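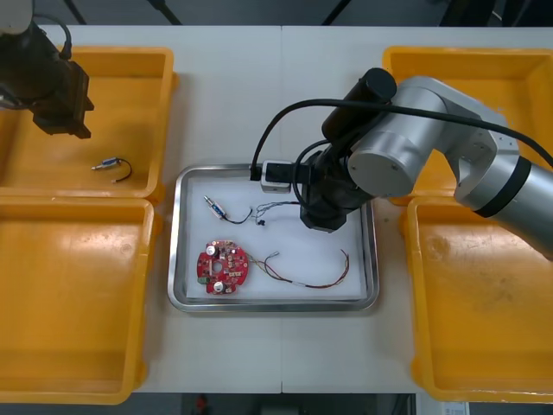
Plelness: wiring parts, two arms, one tray

Version 7, released September 13, 2019

Plelness is a set of recordings and a small pile of tools for people who write software for two-armed robots. The job sounds easy: take small electrical parts out of a padded metal tray and sort them into the bins on either side. Then you try it with parts that have wires attached, and it becomes a wonderful problem!

We built it at Clonolau to test our own planner, Pleka, and kept finding bugs in everything else along the way. The tools were worth sharing, so they're all in here.

What you get

Recordings of both arms working over the tray and bins, with joint positions, gripper opening, and the commands that were sent. Camera streams from the fixed view and from the wrists. A replay viewer, a time alignment script, and the grasp checker we use every day.

Each recording is up to 90 seconds long. Longer runs were split at the moment the arms go back to their rest pose, so you can treat each file as one attempt.

Why wires

Most grasp planners we tried want a solid object with a clear outline. A circuit board with a harness hanging off it gives you a nice outline on one side and a curve of loose wire on the other, and the wire counts. Grab the board well and you may still drag a connector across the pad and into its neighbor. Pleka handles this by planning two things at once — where the fingers close and where the loose end is likely to swing. The second part is still rough, and we'd love company on it.
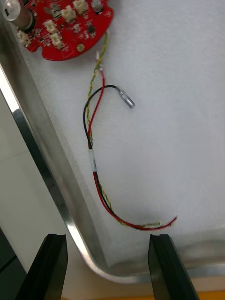
Saulius Eglītis
Lead developer, perception and planning

The wrist view is where I spend most of my time, and it's my favorite part of the set. You get white connectors on a white liner, shiny metal ends that catch the light, and a red wire bending right next to a black one. Our wire tracer does fine on the long curves. It gets lost where strands are taped together, so the label format has a "bundle" type that lets you mark a group without guessing which wire is which. Please use it!

Labels come in two layers. The first outlines whole parts. The second traces wires as center lines, with a width and a confidence value. If you only need pick points, skip the second layer and the loader will run a lot faster.

Getting started

Unpack the archive, run the setup script, and open the replay viewer on the folder called jaunzems. Jaunzems is our calibration set, 63 short recordings with the hand poses checked by hand. If the wrist view and the arm model line up there, your install is good. If they drift apart, check the clock offset first (it was the clock offset for us every single time).

Reflections and plain surfaces

Glossy walls are hard on depth estimates. The filter in tools/glare masks bright spots and fills the hole from nearby frames, and it's on by default. Turn it off with the no-glare flag if you're training your own model on raw frames. 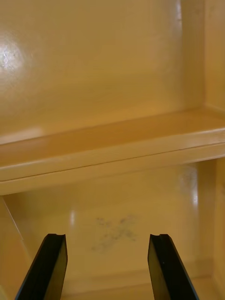

Wrist view of a compartment with a shelf. Note the glare on the upper and lower back walls.

Known problems

The grasp checker rejects some good pinch grasps on thin wire. Lowering the contact threshold helps but lets in bad ones too.

The viewer slows down after 100 loaded files. Close and reopen it for now.

Wire labels can jump by a pixel or two between frames. A smoothing pass is in the works.

Bug reports and odd failure cases are very welcome — send the file name and the time stamp, and we'll replay it on our side.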